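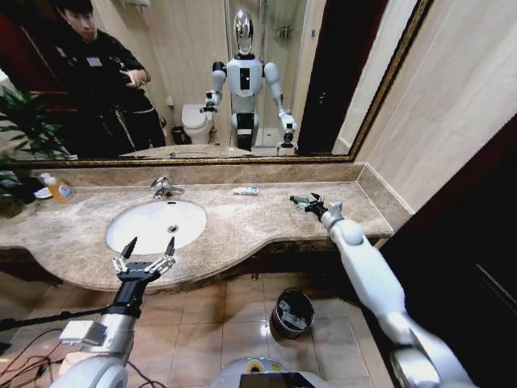 About Crichton House

Welcome, and thank you for stopping by to find out a little more about us. We are a small language school in the middle of Skismont, and we teach English to grown-ups of every age and every level, from people who arrived last month to people who have lived here half their lives and finally want to feel at ease on the telephone.

How we got going

The school was started by Llinos Craddock, who had taught evening classes at the Anden library for years and kept running out of chairs. She rented the ground floor of a house on Crichton Street, put up a hand-lettered sign, and opened one October with 4 students and a borrowed whiteboard (we still have the whiteboard, although it no longer wipes clean and mostly holds birthday cards now). Ailsa Matheson joined her the next spring to take on the beginners, and before long the two of them had taken over the upstairs as well. That was 21 years ago, and both of them are still teaching!

What our classes are like

We keep our groups small, never more than eight, and we spend most of the time talking. There is grammar too, of course, and some of our students love it so much that we added a Thursday grammar hour just for them. Beginners meet in the mornings, intermediate students can choose mornings or evenings, and the advanced conversation group gathers after supper, usually with a newspaper article and often with cake.
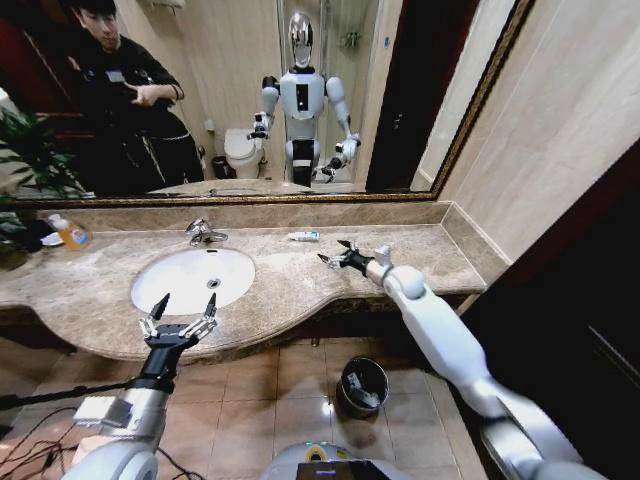

The advanced group also puts together our little magazine, Vindex, which comes out three times a year and is full of recipes, travel stories, letters home and the occasional very strong opinion about spelling. Back copies are on the shelf by the stairs, and you are welcome to take one with you when you visit.

Staying with us

If you are coming from farther away, we have a few guest rooms on the upper floor for students on our intensive courses, which last 3 weeks. Breakfast is included, and so is a good deal of conversation over it, so please tell us if you are the sort of person who needs quiet before coffee. We will seat you next to Ailsa, who feels the same way.

Come and see us

The best way to get to know the school is to sit in on a class. Your first visit is free and lasts as long as the lesson does. Call the office or write to us, tell us a bit about yourself in whatever English you have, and Llinos will write back with a time. The front door sticks in damp weather, so give it a good push.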